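移动白板留痕和磁钉夹不住纸，求经验

办公环境版 > 会议室与书写设备

楼主 shewit_s
发表于 2018年10月25日
办公室有一块带支架的移动白板，黑边框，灰白板面，型号Ulotden 110，用了5年。现有两个问题。
一、黑色白板笔写完隔夜再擦，留灰影，干擦三四遍仍能看出笔画。
二、板顶用磁钉压纸，纸往下滑，边角起皱，换过一次磁钉，改善有限。

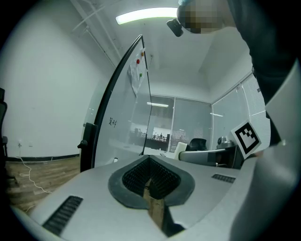
补充使用条件：室内空调常开，白板靠近过道，每天推动两三次。笔是Corent的普通款，擦子是毛毡的，没有洗过。板面反光偏强，斜着看时字迹不清楚，这一条可以先不管。

2楼 tiedemann_j
先分清是板面问题还是擦子问题。取一块干净的微湿超细纤维布，擦一小块，晾干，再写再擦。灰影消失，说明是毛毡积墨；灰影还在，说明涂层已经磨出微孔。毛毡擦子积墨以后等于往板上抹墨粉，换掉即可。

3楼 老范_Fitz
不用测，5年的烤漆板基本都是涂层问题。直接上酒精，75%以上，喷一遍擦一遍。

4楼 tiedemann_j
回3楼：不同意。烤漆板频繁用高浓度酒精，表面会发涩，之后更容易吃墨。搪瓷板可以随便擦，烤漆不行。楼主没有说是哪一种。

5楼 老范_Fitz
我们这边Talotlow的烤漆板每周擦一次酒精，擦了两年，没有发涩。

6楼 tiedemann_j
每周一次和每天一次是两回事。另外你那块日常写得多不多也没有交代。

7楼 shewit_s
查了采购单，是烤漆板，当时单价377元。今晚先按2楼的方法测。

8楼 wanda_l
说磁钉。小圆磁钉的标称吸力是垂直拉脱力，纸往下滑受的是剪切方向的力，能用上的大概只有标称值的几分之一，再隔一层纸又要打折扣。移动白板推动时有振动，滑得更快。做法：
1. 纸的上沿两角各压一颗，距纸边11毫米左右，第三颗压在下半部，只管防翘。
2. 两颗上沿磁钉要齐平，一高一低时纸会歪着受力，皱就是这么来的。
3. 长期张贴的纸改用磁条，整条压住上沿。

9楼 barrett_hf
磁条同意。第1点有保留：下面那颗如果压得太死，上沿一滑，中间反而鼓起来。我一般下面不放。

10楼 wanda_l
下面不放，靠过道有气流，纸会一直掀。楼主的白板正好在过道边。下面那颗选小号的，允许纸有一点位移。

11楼 barrett_hf
过道这个条件我漏看了，那可以放。不过烤漆板的基材钢板厚度差别很大，薄的换什么磁钉都吸不牢。可以先拿一颗磁钉不夹纸直接吸上去，用手横向推，一推就走的，问题在板。

12楼 Dvorak控
插一句，支架脚轮锁没锁？不锁的话写字时板面会晃，笔画发虚，擦的时候手上也使不上劲。

13楼 shewit_s
脚轮四个，有一个锁不住，已报修。
测试结果：微湿布擦过的那一块，晾干后重写，放置两小时再擦，没有灰影。旁边用旧毛毡擦的那一块有。暂时判断是擦子积墨，隔夜的情况明天再看。

14楼 老范_Fitz
两小时说明不了隔夜。我还是认为涂层有份。

15楼 tiedemann_j
可以，等隔夜的结果。建议两块区域都写同样的字，同一支笔，擦的次数也固定，不然没法比。旧毛毡先别扔，做对照用。

16楼 shewit_s
已经写上了，两边各一行，定为擦三次。磁钉按8楼的位置重新压了，不夹纸横推试过，阻力明显，钢板厚度应该没有问题。磁条的宽度选多少合适？

17楼 wanda_l
单张纸用窄的就够，长度接近纸宽。多张叠放再考虑加宽。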